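Mechanical pencil keeps eating leads – what am I doing wrong?
Posted in Lorumbridge Community Help > School and Office Stuff
274 views

gristell_notes
I bought a pack of refill leads in March and I swear half of them have snapped before I wrote a word. I click, a bit comes out, it slides right back in, I click again and get crumbs. I've been dropping three or four in at a time because I hate refilling. Is it the pencil or the lead? And how do you handle the things without breaking them?

2 replies, best voted first

papertray695
Could be either, but check the size first! A 0.5 lead in a 0.7 pencil slides back exactly the way you describe, and the size should be on the refill case. I put everything out on a big sheet of white paper before I refill, so I can find the leads again (wood table, dark lead, you can guess how I learned that). Then I hold each one lightly with my fingertips – no squeezing, no bending.
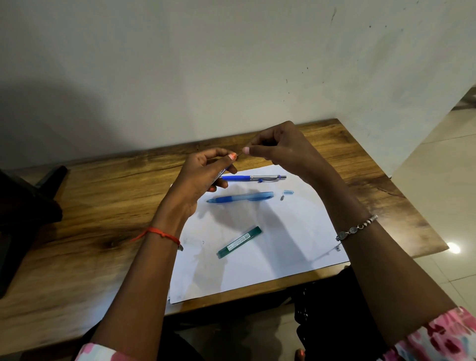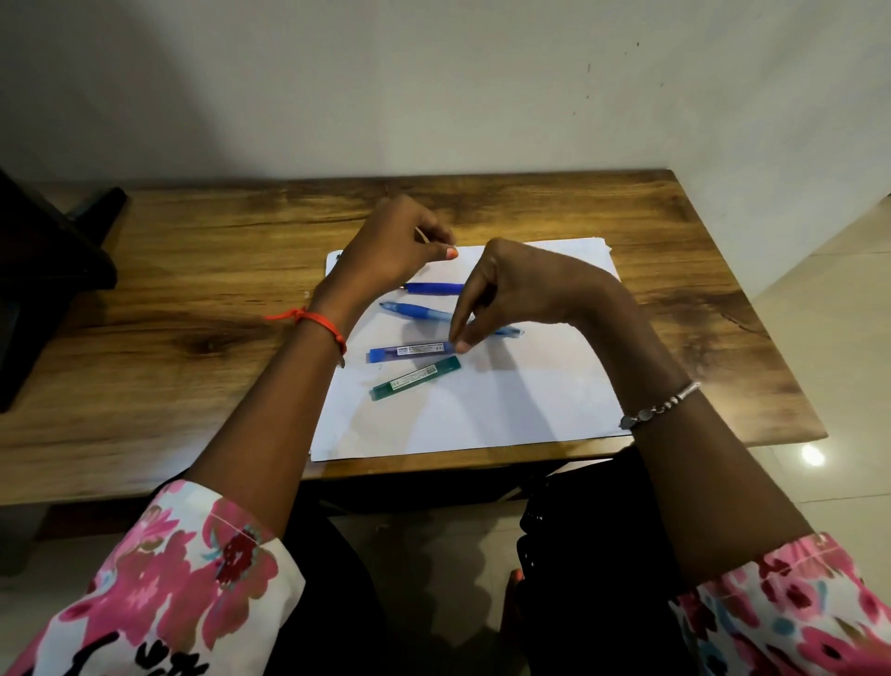

What I'd do with yours:

Empty it completely. Take the cap and eraser off, tip it over the paper and tap. Hold the button down while you tap so the jaws open up. If a stub is stuck in the tip, push it back gently with a fresh lead.

Put in one lead, two at the most. Four in a skinny barrel just jam up against each other.

Click until it shows, then write with only a click or two sticking out. I used to write with a huge length hanging out and wondered why it broke, ha.

I get maybe 20 refills out of a case this way and hardly any crumbs.

molefe_desk
Get a better pencil. Mine was cheap and did the same thing, new one doesn't. Also don't drop it on the floor, the leads crack inside.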